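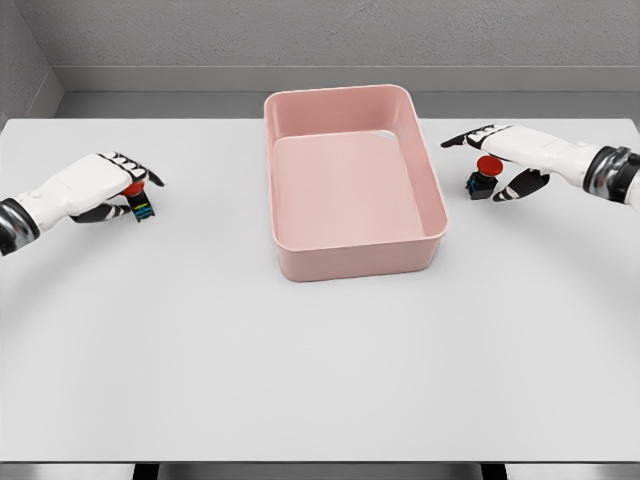
Two hands, two red buttons, one empty pink bin.

1/ I finished a book on habit this week, "The Borrowed Will" (Greenberg Press), and I want to write some posts about it. English is my third language, so please be patient with my articles.

2/ The claim of the book is simple to say. What we call willpower is mostly a property of our surroundings. A person who seems disciplined lives in a place where the disciplined act is the easy one. Move this person to another place and the discipline stays behind, like furniture.

3/ I like this claim, and I believe half of it. My doubts are about the other half, so most of the thread will be doubts.

4/ The main evidence is the Ondorholm study. Researchers followed 127 adults who moved to a new town for work. They asked them about eating, exercise, sleep and saving money, first before the move and then again 11 months after it.

5/ The result: people's habits changed more than their answers on a self-control questionnaire would predict. The author takes this as proof that the questionnaire measures nothing. He writes this quite strongly, in a chapter of only 20 pages.

6/ But a move for work is not only a change of place. You have a new salary, new hours, maybe a new partner or the loss of an old one. If I stop going to the gym after such a move, was it the street, or the boss, or the sadness? The study cannot tell these apart, and the book does not try.

7/ Also, the people chose to move. Somebody who takes a job in a strange town is perhaps already ready to change. I looked for a comparison group of people who wanted to move but could not. There is none. I read the notes twice to be sure.

8/ The second study is from Broslow, and I find it better. It was done in a company canteen. The fruit was put near the cash register for 6 weeks and then put back in its old place. Fruit sales went up, and later they went down again to the old level.

9/ The author is happy with the "up" part. I am more interested in the "down" part. If surroundings make habits, then after six weeks of apples I should have an apple habit. It seems these people had no new habit at all. They had only a nearer apple.

10/ This is my largest complaint. The book uses one word, habit, for two things. One is what I do when something is near my hand. The other is what I do even when it is far away and raining. Psychology has good reasons to keep these separate, and the book mixes them from the first chapter to the last.

11/ My grandmother got up at 5 in the morning in every house she ever lived in, and there were many houses. I know one grandmother is not data. Still, a theory of habit should have a room for her, and in this one I could not find it.

12/ Now something kind. The chapter on shame is excellent. He describes how people who fail at a diet or a language course speak about themselves as if they had a defect in the character. Then he shows how often the plan itself was impossible for anyone with children and a long commute. I recognized myself in it and I put the book down for an evening.

13/ The chapter on Fakura, the app that locks your phone at night, is weaker. It reads like it was written for a magazine and then added. He interviews users who love it. I would like to hear from the users who deleted it.

14/ There is also a moral question which he touches and leaves. If my self-control belongs to my surroundings, who gets the praise when I behave well? And the blame when I do not? He says that both words should "slowly retire." I don't think he has considered how a parent would speak to a child without them.

15/ Somebody asked me in a message if this is the old nature and nurture argument again. Partly, yes. But the nurture people usually speak about childhood, and this author hardly mentions it. For him the kitchen you have today is stronger than the mother you had at four. It is a bold position and I wish he defended it more directly.

16/ Should you read it? If you never read about this subject, yes, but take the numbers slowly. If you know the field, read the shame chapter in the library.

17/ I plan to read the Ondorholm paper itself in August, when work is calmer. If somebody here knows a follow-up to the canteen study, please send it to me. I found only a short summary, without any tables.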